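Viagem de carro com bebé de 14 meses: fazer tudo num dia ou dormir a meio?

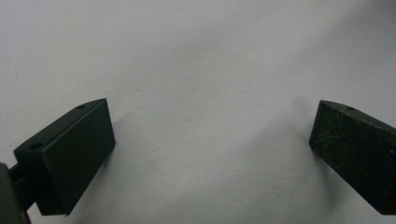 Vamos de carro visitar os meus sogros a Zadama e estamos indecisos quanto ao regresso. São 954 km da porta deles à nossa. À ida já decidimos partir em dois dias, com uma noite em Urker, porque saímos depois do trabalho e não dá para mais. A dúvida é a volta.

O meu marido quer fazer tudo de seguida: sair às quatro da manhã, com o miúdo ainda a dormir, e chegar ao fim da tarde. Diz que o bebé dorme as primeiras horas, que depois se faz uma paragem grande para almoço e que assim ficamos com um dia inteiro em casa antes de voltar ao trabalho. Eu preferia repetir a noite a meio caminho, mesmo chegando mais tarde.

Alguns dados que podem interessar:

O nosso filho tem 14 meses. Faz uma sesta grande depois do almoço e às vezes uma pequena de manhã. No carro adormece bem, mas quando acorda quer sair logo, e se não sai chora. A viagem mais longa que fez até agora foi de três horas, em fevereiro, e correu bem até à última meia hora.

Somos dois a conduzir. Eu não gosto de conduzir de noite. A cadeira vai virada para trás, no banco de trás, e um de nós costuma ir ao lado dele.

Já anda, mal, e não pára quieto. Come de tudo menos fruta amassada, que cospe.

O que queria saber de quem já fez viagens destas:

Sair de madrugada resulta mesmo, ou acordam assim que os tiramos da cama?
De quanto em quanto tempo param?
Se dormirmos a meio, vale mais a pena Urker outra vez ou andar um pouco mais e ficar em Sendumton?
O que levam para comer que não suje o carro todo?

Não temos ecrã no carro e preferíamos continuar sem ele.

Obrigada desde já.

mae_do_tiago

Ritva Savolainen

Fizemos um trajeto parecido duas vezes, uma de seguida e outra em duas etapas, com a minha filha um pouco mais velha do que o seu (17 meses na primeira vez). Vou responder pela ordem das perguntas.

Sair de madrugada. Connosco resultou a meias. Ela acordou quando a pusemos na cadeira, ficou de olhos abertos uns bons quarenta minutos e depois adormeceu até às sete. O que ajudou foi deixá-la já deitada com a roupa da viagem, mudar a fralda o mais tarde possível na noite anterior e ter o carro carregado de véspera. O que correu mal foi connosco. Às onze da manhã eu estava a pé há oito horas e não me sentia em condições de pegar no volante, de maneira que o meu marido conduziu muito mais do que tínhamos combinado. Se fizerem assim, deitem-se os dois cedo a sério na véspera. Em casa de sogros isso nem sempre é fácil.

Paragens. A nossa pediatra disse-nos para não passar das duas horas seguidas na cadeira, e é o que fazemos quando ela está acordada. Se está a dormir deixamos ir um pouco mais, mas não muito. Conte com meia hora em cada paragem, porque com fralda, comida e andar um bocado no chão nunca são dez minutos. Faça as contas com isso incluído. Nós, na viagem de seguida, saímos às quatro e um quarto e chegámos às seis e vinte da tarde, sem trânsito nenhum. O percurso era mais curto do que o seu.

Onde dormir. Eu ficava em Sendumton. De Zadama até lá são 458 km, o que deixa o segundo dia só um pouco maior do que o primeiro. Urker fica bem para quem vem do seu lado e sai ao fim da tarde, mas na volta obriga a um primeiro dia mais comprido. Em Sendumton ficámos numa casa de hóspedes chamada Demchenko, à saída da vila, a cinco minutos da estrada principal. Não tem nada de especial, mas tem estacionamento no pátio, emprestam cama de grades se se pedir ao reservar e há um relvado nas traseiras onde ela correu até ao jantar. O pequeno-almoço é só a partir das oito. Se quiserem sair antes, avisem, que deixam um saco preparado. Os quartos da frente apanham o barulho dos camiões, peça um de trás.

Comida. Pão cortado em tiras, queijo em cubos, massa cozida sem molho, pepino, ovo cozido (este só nas paragens, por causa do cheiro). Bolachas de arroz não, fazem migalhas para uma semana. Água em copo com palhinha de válvula. Não dê nada com o carro em andamento se não for alguém ao lado dele.

Sobre o ecrã, também não usámos. Levei um saco com coisas pequenas que ela não conhecia e dei uma de cada vez. A que durou mais foi uma carteira velha minha com fecho e cartões fora de prazo. Um livro de abas aguentou vinte minutos e ficou sem abas.

Entre as duas viagens, repetia a de duas etapas. Chegámos a casa à hora de almoço, ela fez a sesta na cama dela e nós desfizemos as malas com calma. Na outra chegámos todos maldispostos, e às duas da manhã ela estava acordada como se fosse meio-dia.

Uma última coisa: guarde uma muda de roupa completa dentro do carro, à mão, e não na mala. Para ele e para si.

rui_p

De seguida, sem dúvida. Quanto mais se pára, pior. Fiz isso com os meus três e estão todos vivos.

Grigoris Xenos

Não concordo com a resposta anterior, pelo menos com um miúdo que só fez três horas. Também tenho três e depende muito de cada um. O do meio dormia em qualquer lado e com ele fazíamos o dia inteiro. O mais novo enjoava, e a partir da segunda hora era certo. Se nunca experimentou mais do que três horas, a ida vai dar-lhe a resposta. Se o primeiro troço até Urker correr bem e ele estiver normal no dia seguinte, pode pensar nisso. Se chegar de rastos, já sabe.

O que eu fazia era reservar o quarto para a volta com cancelamento grátis até à véspera e decidir em Zadama. Assim também acaba a discussão com o marido, que eu conheço bem esse género de discussão.

Sobre o caminho, umas notas que podem servir:

Entre Sendumton e Urker há um troço de 100 km praticamente sem nada. Há uma bomba com casa de banho, mas quando lá passámos o fraldário estava fechado e mudámos o miúdo na bagageira. Abasteça e mude a fralda antes de entrar nesse bocado.

A seguir a Urker, no vosso sentido, há uma área de descanso com mesas à sombra e um parque infantil pequeno, vedado. Está mal assinalada, a placa aparece depois de uma curva. É a melhor paragem do percurso inteiro para quem leva crianças. Não tem café.

De tarde, nesse sentido, apanha o sol de frente e do lado esquerdo. Se a cadeira vai desse lado, leve um tapa-sol que cubra o vidro todo. Os redondos com ventosa caem ao fim de uma hora.

A duas pessoas, trocávamos de condutor em cada paragem, mesmo que quem ia ao volante dissesse que estava bem. E se não gosta de conduzir de noite, fique com o troço depois do almoço, que é o mais direito.

Quanto à casa Demchenko, também lá ficámos e confirmo o relvado. O jantar acaba cedo. Na nossa vez chegámos passava pouco das oito e já só havia sopa. Era boa, mas era só sopa.

mae_do_tiago

Obrigada a todos, sobretudo à Ritva e ao Grigoris pelo detalhe. Mostrei as respostas cá em casa e ficou combinado: reservamos em Sendumton com cancelamento e decidimos lá. A cadeira vai do lado esquerdo, por isso vou tratar do tapa-sol. Ainda não temos data certa para ir, mas quando formos venho cá contar como correu.

Ritva, a cama de grades deles é das de viagem ou das normais? O Tiago nas de viagem acorda de hora a hora.

Ritva Savolainen

Quando lá ficámos era de madeira, normal, mas só têm duas. Pergunte quando ligar. Leve o lençol de casa, o deles era curto para o colchão.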